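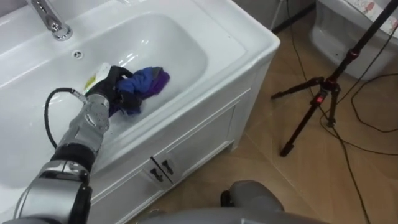 Cloth in the gripper, at the vanity.

Minutes, June build night, Hellness shared workshop
Minutes by me, Brittany Dhillon, typed up the same night with cold tea.
Present: Hubert Leitner, Jaxon Ross, Ming-te Chu, me. Apologies from Brock Gagnon, who sent two pages of notes anyway (thanks Brock!).

1. Last minutes
Accepted. Jaxon asked me to fix the spelling of Vemanari, which I've now done everywhere, I think.

2. Sink wiping
We spent most of the evening on this one. Hubert wants the wiping motion split in two, a pass for the flat rim and a separate one for the inside of the bowl, and he'd drawn it all out on the back of a Grasso invoice. Ming-te reckons one motion can do both if the wrist gives a bit more on the slope. We went back and forth for ages and I enjoyed it more than I should have. 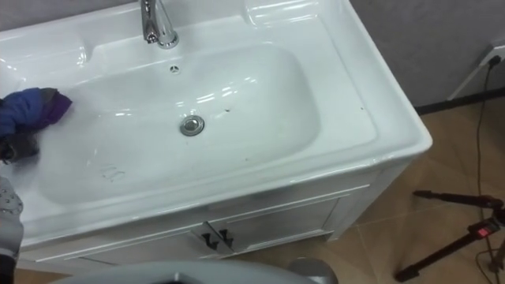 What we settled on was Ming-te's version first, with the push set to 40 per cent of what the arm controller allows, and Hubert's kept in the Cludar folder in case. Jaxon asked how we'd know when a wipe was good enough. Good question! Brock's notes suggest drawing on the ceramic with the same marker every time and comparing before and after, and we all liked that. Marks go on the slope as well as the floor of the bowl — the floor is too easy on its own.

Hubert would also like the faucet treated as a no-go zone with a proper margin. Agreed, and he's writing it.

3. Cloths
The gripper holds a bunched cloth well enough but we never start with the same bunch, so the results are hard to compare. I offered to sew a loop onto a few. Jaxon thinks a loop is cheating. Left open, and I'm sewing one regardless.
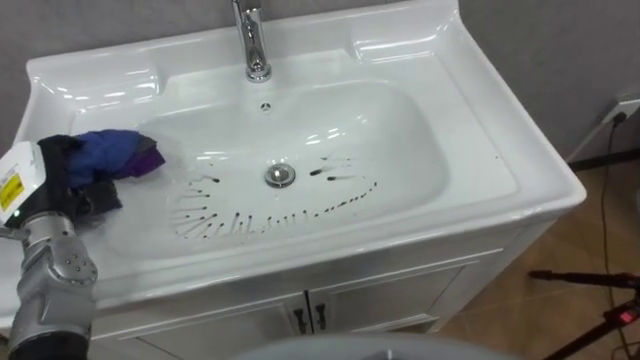
4. Cables
Ming-te asked for a tidy-up of everything running across the tiles and I seconded it. Jaxon will bring clips and the flat cover from home. The bundle at the robot's back needs enough slack for a step either way, so please don't tie that one down.

5. Money
We have $100 left in the parts tin. Hubert asked for a spare wrist cable out of it, approved. Brock wants a nicer stool, not approved (sorry Brock).

6. Standing position
Jaxon would like the feet in the same spot each run and he's right, we've been eyeballing it.

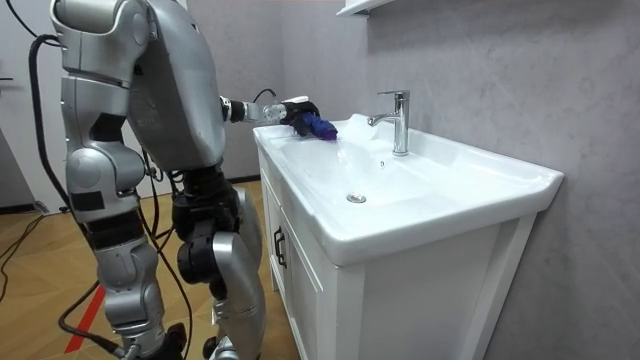
He'll make up a plywood template for the feet and we'll try it next time. Hubert worried that a fixed spot leaves the arm short of the far side of the bowl, so Ming-te is going to work out the reach on paper before Jaxon cuts anything. If it doesn't reach we'll talk about letting it take a step, but I'd like the rim done properly first.

7. To do
Ming-te: wrist settings, reach sums
Hubert: faucet margin, order the cable
Jaxon: clips, cover, foot template
Brock: pick a marker and stick with it
Me: cloth loop, these minutes

Finished at about 9:40 pm. Next one is at the same place, and Hubert has the key.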